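Stainless steel tableware

Stainless steel tableware is the group of cups, pots, plates, trays and serving pieces made from steel alloyed with chromium. It is used in homes, canteens, hospitals, railway catering and small restaurants, and is valued mainly because it does not break when dropped and does not need polishing the way silver does. The term is usually taken to exclude knives, forks and spoons, which are treated separately as flatware or cutlery, and cooking pans, which are built to different requirements.

Material

Steel is called stainless when it contains at least 10.5 percent chromium by weight. The chromium reacts with oxygen in the air to form a very thin layer of oxide on the surface. The layer is too thin to see and re-forms when scratched, provided that air can reach the metal.

Most hollowware is pressed from austenitic grades, which contain nickel as well as chromium. The common description 18/8 refers to 18 percent chromium and 8 percent nickel. 18/10 has somewhat more nickel and is sold as the better grade, although in daily use the two are hard to tell apart. Cheaper pieces may be made from 18/0, which has little or no nickel. It is magnetic and more likely to spot if left wet or salty.

Stainless steel conducts heat poorly compared with copper or aluminum. It still carries heat much faster than porcelain, and a single-walled steel cup filled with a hot drink soon becomes uncomfortable to hold. Double-walled cups, with air or a vacuum between the two skins, avoid this at the cost of a thicker rim and a higher price.

Forms

The simplest forms are the tumbler, the plate and the divided tray, all of which can be pressed from a single piece of sheet. Cups with handles, lidded jugs and pots need more work, with handles, hinges and spouts attached after the body has been formed.

Tea services in steel generally follow the shapes of older silver and silver-plated sets. A small set may consist of a pot and two cups with saucers; a larger one adds a milk jug, a sugar bowl and a tray. Saucers are often pressed with a shallow ring in the center that keeps the cup from sliding. 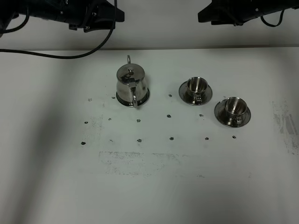 Manufacture

Production begins with coiled sheet, which is cut into round blanks. A blank is placed over a die and pushed into shape by a punch, a process called deep drawing. Shallow pieces such as saucers take one stroke. Deeper pieces are drawn in several stages, and because the metal hardens as it is worked, it may have to be heated and cooled between stages to soften it again.

Round bodies can also be spun. In spinning, the blank is clamped against a rotating form and pressed over it with a roller or a hand-held tool. Spinning suits small orders, as the forms are cheaper to make than press tools, but it is slower and depends on the skill of the operator.

After forming, the edge is trimmed. Better pieces have a rolled or beaded rim, which stiffens the wall and is more comfortable to drink from – a plain trimmed edge can be sharp. Spouts for teapots are usually made as two halves and welded along the seam, then welded to the body. The weld at the base of the spout is the usual place for a leak to develop. Handles may be solid or hollow. Hollow ones stay cooler but can trap water if the joint is imperfect.

Finishes

The two main finishes are mirror and satin. A mirror finish is produced by grinding and then buffing with finer and finer compounds. It shows fingerprints and fine scratches readily. A satin or brushed finish is made with an abrasive belt or brush and leaves a fine grain running in one direction. Many pieces combine the two, with a bright outside and a brushed inside. Hammered surfaces are also sold, and hide dents well.

Example of a regional trade

The town of Rendholm had a small tableware industry centered on the Nikolaidis works, which began by making dairy pails and turned to cups and pots when demand for pails fell. At its largest the works employed 637 people. Its best-known product was the Nikness pattern, a plain service with a short spout and a flat lid, sold mainly to hotels and ferry companies.

The pattern was drawn by Tsz-kin Shih, who had trained as a toolmaker. Shih reduced the number of press stages for the pot body to five and used the same cup blank for the sugar bowl. The first order, for 3000 cups, went to the hospital at Clundalham. A surviving trade list gives 596 separate items, though many of these differ only in size or in the style of the handle. Press work at Rendholm later ended and the tools were sold. Nikness pieces can be recognized by a small stamped N inside the foot ring.

Use with food and drink

Steel is suitable for nearly all foods. It does not absorb smells, and it does not react noticeably with milk, coffee or fruit juice over the length of a meal. Strong salt solutions are the main exception. Salt left in contact with the metal for long periods can cause pitting, seen as small dark points that cannot be rubbed away.

Tea leaves a brown film of tannins on the inside of pots and cups. The film is harmless, and some users leave it in place in the belief that it improves the taste. Black tea brewed in hard water deposits it fastest.
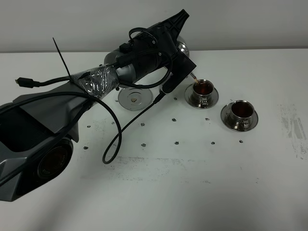 Some drinkers report a metallic taste from steel cups. The effect is most often noticed with new pieces that still carry traces of polishing compound, and a thorough wash in hot water with detergent usually removes it. People with a nickel allergy sometimes choose 18/0 pieces instead.

Care

Steel tableware can be washed by hand or in a dishwasher. Drying it promptly prevents water spots, which are mineral deposits and can be wiped off with diluted vinegar. Tea stains are removed with baking soda on a damp cloth, or by filling the pot with hot water and a spoonful of washing soda and leaving it for an hour.

Chlorine bleach should not be used, as it attacks the oxide layer. Steel wool made from ordinary carbon steel leaves particles that rust and stain the surface. On brushed finishes, rubbing should follow the direction of the grain.

Dents in thin-walled cups can sometimes be pressed out from the inside with a rounded wooden tool. Leaking spouts can be rewelded, but the heat discolors the surrounding metal and the area has to be polished again afterward.

See also

Flatware
Hollowware
Pewter
Silver plate
Teapot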